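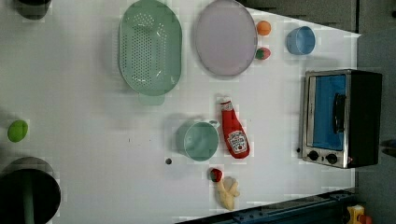
Play Kitchen Gallery: Small Pots, Big Lunches

Welcome to the kitchen pages! I've been collecting toy food and toy cookware for years now, and this gallery is where I keep the sets that come out on the big white table when the cousins visit. There are 31 pieces in the collection I call Estcombe, named after the street where I found the first box of them, and I still get a little thrill every time I tip them all out.

The colander and the plate
Mint green and pale lavender, and I love them side by side. The colander has those tiny round holes all over the base, so it really looks the part, and the plate is nearly as big – plenty of room for a whole pretend lunch.

The toaster oven
My favorite, no contest. Silver front, blue tinted door, two black knobs and one tiny red light. Kids go straight for the knobs every single time (so do I, if the table is free!).

Ketchup
A red bottle with a white cap and a tomato on the label. It gets served with everything in our house, including bananas and, once, birthday cake.

The fruit
A little red strawberry with its leafy top, a pale yellow bunch of bananas, something round and orange, and a green one that we argue over. Cyprian Jabłońska says lime and I say avocado, and we've been at it since April. Whoever is running the shop that day gets to decide the price, which has gone as high as 2000 for a single banana.

The cups
The mint one with the handle goes nicely with the colander, and then there's the small light blue one, perfect for tea or for measuring out soup. My niece once poured 30 rounds of invisible cocoa without stopping and would have kept going if dinner hadn't been ready!

More sets are coming to the gallery soon, starting with the wooden bakery trays and the tea things.

Page updated 8 January 2022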